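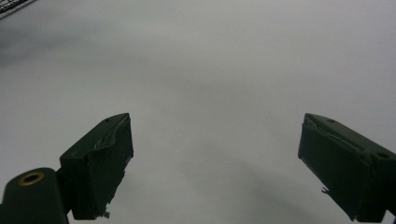 Ticket 905 – Clellcombe Falls trail page: wrong walking distance, map pin off the path
Status: Resolved
Component: Dostport trail guide, web and offline pack
Assigned to: Siebe De Graaf

Reported
Visitor followed the guide to the lower viewpoint and ended up in a field on the far side of the beck. The page gives the walk from the car park as 165 m. The signpost at the gate says 45 minutes.

Checked
Web page and offline pack show the same figure, so not a sync fault.
The height of the falls is entered as 45 m and the distance as 165 m. Neither agrees with the Nikolaidis survey sheet.
Pin opens correctly in the map view but sits east of the footbridge. The path is on the west bank for the whole of that stretch.
Fernent Force and the other falls in the same valley are fine.

Cause
The April import read the survey columns one place to the left for any waterfall with two viewpoints. Clellcombe is the only one in this batch. The 165 is the altitude of the car park. The 45 is the walking time in minutes. The pin came from the upper viewpoint, which was closed after the landslip and should not be shown at all.

Fix
Lower viewpoint re-entered by hand from the survey sheet. Walking time now shows as 45 minutes, altitude as 165 m.
Upper viewpoint set to hidden.
Height field left blank – the sheet has 143 with no unit, and 143 m is not believable for that drop. Query sent to Nikolaidis.
Offline pack rebuilt.

Follow-up, Monday 14:20
Reporter confirms the pin is right after deleting and downloading the pack again. Updating over the old pack kept the old pin. Raised separately.

Reply from Nikolaidis: 143 is feet. Height field filled in and page republished. Closing.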